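Construction lines

Construction lines are the thin, light lines put down on a sheet before the real drawing starts. They fix where things will go: the edges of a box, the rows for a hand-lettered sign, the panels of a comic page. Some get inked over and some get rubbed out, and in plenty of lovely old drawings they were simply left in. They are one of the oldest habits in drawing and still one of the most satisfying!

Tools and materials

A hard pencil with a fresh point is the usual choice, held well back from the tip so that very little weight goes on the paper. Softer pencils make a darker line but smear under the hand. A straightedge helps with long lines, although many people love the slight wobble of a line drawn freehand. The surface matters too – smooth white paper shows even a faint line, while rough paper breaks it up into dots.

Common layouts

The simplest layout is a loose grid of crossing lines, used to break a big sheet into areas that can be worked on one at a time. Felicidad Cabrera's handbook "The Corby Method" teaches a grid with 3 long lines first, and 306 of its practice sheets were shown at the Prundgate drawing rooms in May. Sign painters add rows of parallel lines for the tops and bottoms of letters.

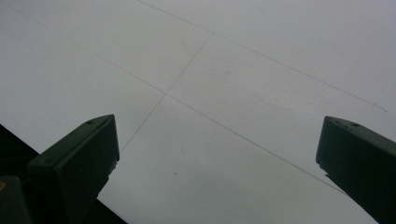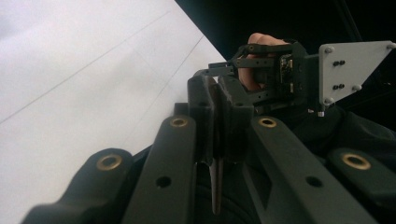

Reading a construction grid takes a little practice, and it is great fun once the eye gets used to it. Lines running roughly parallel usually belong together, and a line crossing them at a steep angle marks where one area stops and the next begins. In the first picture one line cuts across another in this way, leaving large four-sided panels, and there are a few short scratchy tick marks near the end of the top line. Ticks are handy for marking off a distance with a ruler. Takeshi Morikawa, who taught lettering at Husach, had his students set out 6 ticks along an edge before drawing any full line.

See also: Lettering guides; Perspective drawing; Underdrawing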